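Sep 12, 2024

# The Small Box Project

Jianhua Tian runs the craft cupboard at Zhong and has opinions about buttons. Over the years the cupboard had turned into a geological record of other people's good intentions: beads from the Jindent workshop on top, 200 mixed washers underneath, and at the bottom a bag marked "useful". It has never been opened by anyone still working here.

The plan for September is to get the lot into lidded compartment boxes. Gallery to grow as the enthusiasm does.
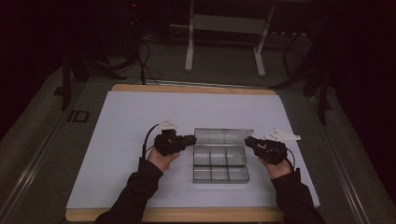
*Six compartments, two rows of three, lid open. Clear plastic, so you can see what you've lost.*

Large buttons get a box to themselves. Small buttons will share with the press studs, and they'll have to get along. Beads are staying in their jam jars until the great Wullier debate (by colour or by size?) is settled, which at the present rate should be some time after we all retire.

Labels go on the front edge in capitals, please. "Misc" is not a category, and neither is "Misc 2". Spare boxes are on the shelf by the kettle, next to the biscuits, which are not spare.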